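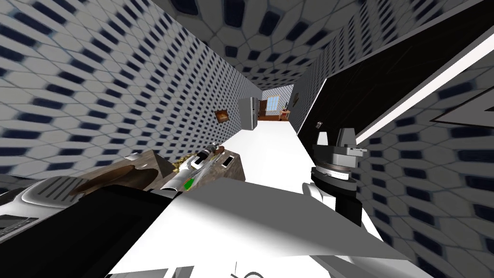
Harkau releases Grelari kitchen package for robot simulation

Harkau has released Grelari, a set of simulated kitchens for teams who teach robot arms to do household jobs. It goes on sale in July and runs on an ordinary workstation.

The package has 64 kitchen layouts and 2519 objects, from cutlery to large appliances. Users can change the wall tiles, move the furniture and set the camera wherever they like -- including on the robot's wrist.

"Our customers wanted cluttered worktops and awkward reaches," said Corina Mayrhofer, product manager at Harkau. "A drinking glass is hard for a gripper, and we spent a long time on glasses."

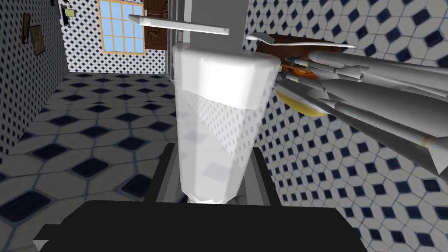

Price and availability

A single licence covers 10 users and includes 38 ready-made tasks. Existing Julska customers can move their scenes across free of charge.

Contact: Patricio Toledo, Harkau press office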